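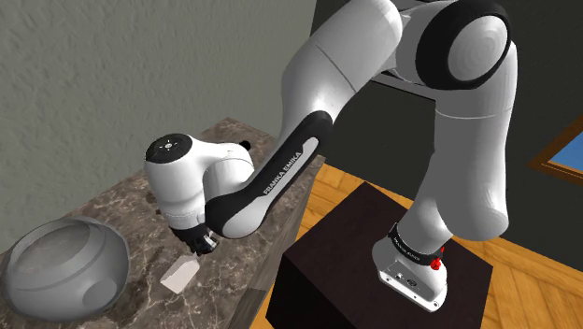

Bedroom feels heavy after moving furniture, what should I try first?

Posted by quietporch in Home & Wellbeing

We moved into a two-bedroom flat on Skernum Street in September. For the first few weeks I slept fine. Then we swapped the rooms over, so what used to be the spare room is now our bedroom, and since then I wake up tired and don't want to spend any time in there. My husband doesn't notice anything.

The bed is under the window with the headboard against the radiator wall. There is a tall mirror on the wardrobe door that faces the bed. Under the bed are 6 boxes we never unpacked, mostly papers and things from my old job. The room is at the back and gets very little sun.

I have read a bit about clearing stale energy from a room but the advice contradicts itself. One page says burn sage, the next says never burn sage without opening every window, another says salt in the corners. I have asthma, so smoke is out. I don't want to buy a lot of things either. What order would you do it in, and how long before I should expect to feel a difference?

12 people found this useful

tallard_hill
Answered the same day

Leave the salt and the sage for now and start with the boxes. Papers from an old job under the bed are about the worst thing you could be sleeping on. In my experience they hold on to whatever was going on when you packed them. Take them out of the room completely, even if they only go as far as the hall, and go through one box at a time. Shred what you can.

Next is the mirror. A mirror facing the bed keeps the room awake. If you can't move the wardrobe, hang a plain sheet or scarf over the door at night and see if you sleep better. I used an old tablecloth for months.

After that, clean the room properly:

Open the window and the bedroom door for half an hour in the morning, with another window open across the flat so the air moves through.
Wash the curtains and turn the mattress if it's the kind that can be turned.
Vacuum under the bed and behind the wardrobe.
Wipe the door, the handle and the frame with warm water and a little vinegar.

Then move the bed. You want to see the door when you're lying down without being straight in line with it. A solid wall behind your head is better than a window or a radiator.

For the clearing itself you can use sound, so no smoke. Walk around the edge of the room starting at the door and clap into each corner, high and low, until the clap sounds sharp. A small bell works too. I do this on a Sunday evening after changing the bed. Give it 2 weeks before you decide whether anything has changed.

One more thing. If you're still waking up tired after that, mention it to your doctor, especially with the asthma. A back room with no sun can be damp, and you should look for mold behind the wardrobe while you have it pulled out.

marshlight7
Answered two days later

Salt lamp. I got mine at the Tandden shop and the whole room feels different with it on. Don't know about the mirror thing, I have one facing my bed and it's never bothered me.

zarins_kitchen
Answered the following week

I agree with most of the first answer but I'd do the bed before the cleaning, because you'll have to vacuum again once you've dragged it across the floor.

On salt, you can put it in small dishes in the corners overnight and throw it out in the morning. Don't put it straight on the carpet. It draws moisture and it gets into the pile. Keep it away from pets as well, it can make a dog ill. I don't reuse it and I don't cook with it afterward.

There was a handout from a Zariņš evening class that I still go by, and it says to do 7 mornings of airing before any other kind of clearing. I used to skip that part and I don't anymore. It costs nothing. If it's cold, turn the radiator off first and keep it to ten minutes.

Also ask yourself whether you liked the first bedroom better. You slept well in there. You could just swap back.

quietporch
Comment from the original poster

Thank you. The boxes are in the hall and there's a sheet over the mirror. I found some black spots low down behind the wardrobe, so I've emailed the landlord. Bed is next, once I have someone to lift the other end.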